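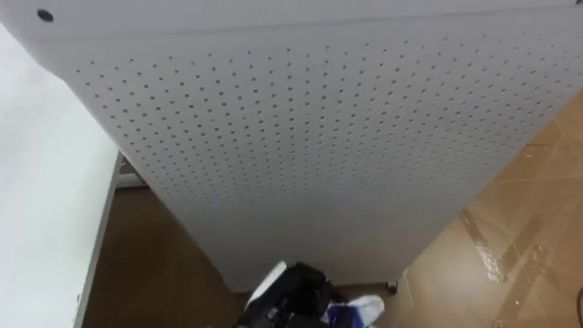

课程项目报告:Trullura 开放日参观记录

2018年10月,我们小组参加了 Trullura 的开放日。小组共八人,分成两批进入演示区,我和另外三名同学在第二批。按课程要求,报告需写明参观过程、观察到的技术问题,以及对本组抓取项目的参考意义。

## 一、参观过程

上午先听介绍。讲解人 Rok Živković 说明了 Trala 项目的目标:让带手指的机械手在普通房间里整理零散物品。项目到目前为止记录了3416次抓取尝试,其中包括失败的。失败的记录同样保留,并写明原因,如接近角度不对、手指闭合过早、物体滑脱。

介绍之后是演示,连同提问将近73分钟。演示区按住宅房间布置,有白色桌子,地面是棕色。要处理的物品分两类:一类是形状固定的,例如带红色盖子的小圆罐;另一类是软的,例如揉皱的塑料包装。

## 二、硬物与软物的差别

圆罐的抓取思路比较清楚。手先张开,移到罐子旁边,拇指和其余手指分处两侧,然后闭合。罐身是圆柱形,从哪个水平方向接近差别不大,主要问题是高度:手太低会碰到桌面,太高则容易把罐子推倒。

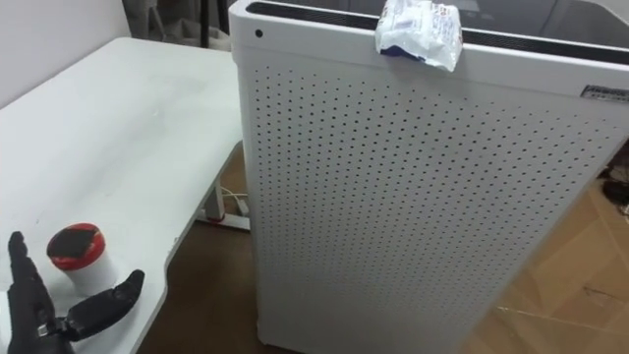
Đorđević 不太同意这个说法。按他的看法,高度可以事先标定,更麻烦的是手靠近以后会挡住头部相机的视线,最后几厘米只能靠之前的估计。Živković 回答说两方面都存在,目前的做法是在靠近前多取几次位置,再放慢速度。

软包装的情况不同。塑料袋没有固定外形,每次放下后的形状都不一样,透明或反光的部分又容易让深度数据出现空洞。我们组之前只用木块和纸盒做过测试,没有遇到这个问题。

## 三、环境的影响

原先我们以为难点集中在手上,参观后认为环境也应算进去。桌子边缘、矮柜、带孔的白色面板都会限制手臂的活动范围。白色物体放在白色桌面上,轮廓对比弱,识别时要更多依靠盖子的颜色和阴影。 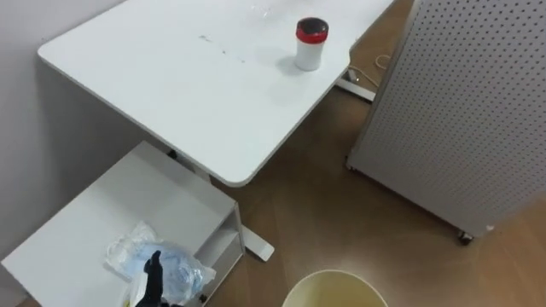
图3 桌上的红盖圆罐与矮柜上的塑料袋

物品高度不同也会带来麻烦。从桌面换到矮柜,头部相机的俯角要跟着改,手臂的起始姿态也要重新选。Trala 的操作流程把每次任务拆成三步:观察、接近、抓取,每一步之间都允许中止。我们现有的程序是一次执行到底,中途无法停下。

## 四、对本组项目的修改

1. 测试物品中加入塑料袋和带盖圆罐,木块保留作对照。
2. 程序改为分步执行,并增加中止条件。
3. 失败记录不再删除,统一填写原因。
4. 浅色桌面与深色桌面各测一组,光照保持不变。

前两项由我负责,计划在11月完成。第四项需要借用 Flidlow 实验室的桌子,借用申请已经提交,还在等回复。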